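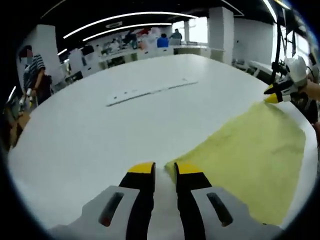
Budget's due at 4 and I've got half of it in my head so I'm dumping it here first.

We asked for two more pairs of handheld grippers. Got a quote from Oleck and one from Janjua. Oleck is cheaper per pair, but the spare fingertips are extra and they only sell them in packs. Janjua throws in a set of tips plus the cables. Same money in the end, nearly. Leaning Janjua. The lead time is 22 working days though, and that puts us into March.

Things I forgot last year and am not forgetting agian:

- spare tips, the yellow ends wear down faster than you'd think
- cables!! 60 for cables last time and it was gone in a month
- cloth. Towels, T-shirts, whatever folds. 100 should cover it
- storage cards
- a second table, or at least a bigger share of this one

The table thing is real. Two people on one big cloth is fine. Add a third and it's elbows. Vodance had a round one in their secondhand list for 400 with delivery to Notville, and I sat on it for a week like an idiot. Probably gone.
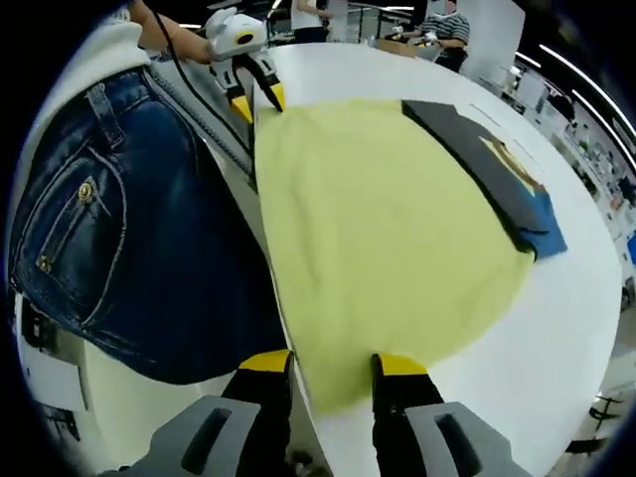
Cloth line got questioned, by the way. Why buy fabric when everybody has old towels at home. Well, because I want three of the same towel. Same size, same fuzz, so when a fold goes wrong I'm not wondering if it's the fabric. Old T-shirts are fine for variety, bring those in, please. Wash them first.

Still not decided: service contract. Oleck wants it yearly, paid up front. Janjua does per repair. I went back through the old invoices and we've sent stuff out for repair exactly twice, both times a cable, so I'm putting per repair and we'll see.

Not asking for an arm this round. I know. Next year, if the floor space gets sorted out. A arm with nowhere to bolt it is just a very expensive shelf item.

OK, typing the real version now. If you want something on the list, tell me before lunch.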